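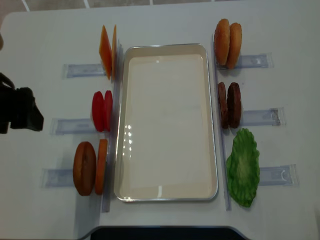

3.2 Serving surfaces and ingredient order

The survey covered canteens in two districts, Wisano and Herel, and was carried out in February by Concetta Amato and Elisa Zanetti. A total of 479 diners filled in the paper form, and 63 of them also agreed to a short interview. Diners were asked how full they expected to feel after a meal, how much they thought it should cost, and whether they would choose it again.

Meals were grouped by the way they reached the diner. In the first group, the food was put together behind the counter and handed over closed. In the second, the parts were set out one by one and the diner chose the order. Earlier work at the Hondik canteen had suggested that people who build their own meal expect to eat less of it. Our results support this only in part: the effect was clear for sandwiches and burgers, weak for salads, and absent for soups.
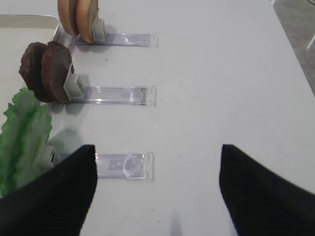 Figure 4. Bun halves standing on edge above a clear rail, with further burger ingredients on the rails below.

The order in which the parts were met also mattered. Diners who came to the bread first tended to judge the whole meal as more filling – a pattern that held at both sites. Those who came to it last gave lower ratings and were more likely to add a side dish. Age had little bearing on either result.

Till records for the same period listed 885 burger sales. Of these, 15 could not be matched to a serving group and were left out of the price analysis in Section 3.3.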